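Chapter 7
Rotating Drums and the Removal of Water 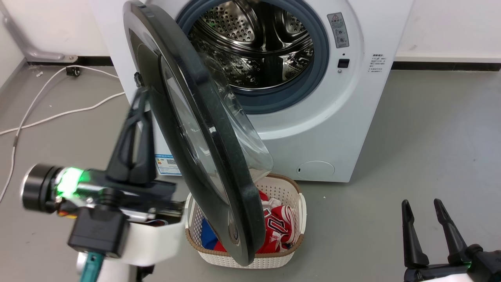 Figure 7.1 Front-loading washing machine with the door open. The perforated drum and its raised lifters are visible through the porthole.

Water is held in cloth in two ways. Free water fills the gaps between yarns and can be driven out by force. Bound water sits inside the fibers and has to be removed by heat. This chapter deals with free water only; drying by heat is covered in Chapter 8.

A load in a spinning drum is pressed outward against the wall. The force on each part of the load grows with the radius of the drum and with the square of its speed. Doubling the speed therefore raises the force four times. Water passes through the holes in the wall, while the cloth stays behind.

Section 7.1 defines the terms used for drum motion. Section 7.2 works through a drum with a diameter of 46 cm turning at 500 revolutions per minute. Section 7.3 compares the Garkimow and Vlček methods for estimating the water left in a load after spinning. Readers who have not met circular motion before should review Chapter 2 first.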